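Most people come to us for sheet-metal bins after they've been through a year or two of plastic tubs, and we quite understand why. A plastic tub is light and cheap, and it does very nicely until somebody drops a casting in it on a cold morning. The Rotau is our open-fronted metal parts bin, made for the bench, and it has been in the Woltlow range long enough now that we see older ones come back through the workshop for a tidy-up and go straight out again.

## What you get

The Rotau is a single bin with flared walls, so the mouth is wider than the floor and you can get your whole hand in without barking your knuckles. The front wall is kept low and slopes outwards, and the sides lean out to match. Loose pieces tend to slide down towards the middle where you can see them, and they don't hide along an upright edge as they do in a square box.

There are holes in the floor for bolting it down. You don't have to use them, and plenty of our customers never do, but if your bench gets leaned on or shifted about you may find it worth the ten minutes. We supply two bolts and washers in a little bag taped inside (please do check for it before you throw out the cardboard!).

- Grey finish as standard
- Folded edges along the top of every wall
- Floor left smooth, with no liner
- Sold singly or as a pair, one behind the other

The pair is what we would suggest if you have the depth for it. The rear section stands taller and makes a good backstop, and the front one stays low enough to reach over.

## How it wears

We would rather you knew this before buying. The inside will mark. Blocks and bars scuff the floor within the first few weeks, and the sloping back panel takes the worst of it if you're in the habit of tipping things in from a crate. The pale surface there breaks up into a dark, ragged patch after a while, and it does look rather sorry for itself, but the bin carries on just the same. If it bothers you, Nimon touch-up paint is a decent match – give the metal a good rub down first and leave it overnight.

Wash it out with warm water and a drop of washing-up liquid, then dry it properly, especially around the bolt holes where crumbs of grit like to gather.

## What to keep in it

Anything chunky, really. It suits blocks, short bars and offcuts, and for small screws you'd be better off with our Karppinen drawers, which have dividers. We like to leave plenty of floor showing, as a bin filled to the brim soon turns into a bin nobody sorts. A handful of red and green blocks, long and short together, has room to lie flat and you can pick out the one you're after at a glance.

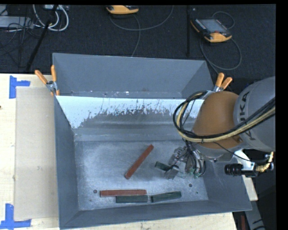

## Ordering and delivery

Order code 864 for the single bin, or ask for the pair when you get in touch. We keep over 300 in stock for most of the year, though it gets a bit thin in April when the schools are buying. Orders of 20 or more go out on a pallet, so do let us know if you can't take one at your door.

Page last updated Sep 22, 2025.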